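Modosano Small Things

README, version 4
Last change: 7/13/25

What is inside

Modosano is a collection of pictures and short notes about small personal items lying on home tables: hair claws, hair ties, combs, buttons, key rings, open boxes and trays. It has 1,715 pictures and 649 notes. Not every picture has a note. I write the notes in the evening, so the number grows slowly.

The collection is made for people who study how everyday items look on a busy background. Most sets of this kind use a white or gray table. I wanted tablecloths, because in the homes I know there is always a tablecloth.

Folders

zalter: plaid and striped cloths
dai: plain cloths, one color
praris: bare table, no cloth

The zalter folder is the most difficult one. The lines of the cloth go behind the item and can also be seen through its openings, and it is easy to lose the edge of a thin part.

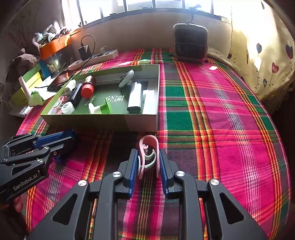

Folder zalter. Pink and pale mint hair claw over the plaid cloth, with the shallow green-edged box on the table behind.

How the notes are written

Each note has one line for the item, one line for the cloth and one line for other things on the table. For a hair claw I write the color of the outer part first and then the color of the prongs. For a cloth I write the broad colors first (magenta-pink, dark green) and the stripes after. If I am not sure about a color, I write "unclear" and I do not guess.

Boxes are noted as "open" or "closed". Printed characters on a box are noted as "text, not read". I do not translate them.

Known problems

About 400 notes from the first version use "purple" for both maroon and purple. I am correcting them, folder dai is finished.
"Hair clip" and "hair claw" were mixed in the old notes. Now it is always "hair claw" when there are prongs.
Some buttons in praris are noted two times.

Use

You can use the pictures and notes for study and teaching. Please keep this file together with the folders. If you change the notes, please write the version number in your copy, so I can compare when you send me a correction.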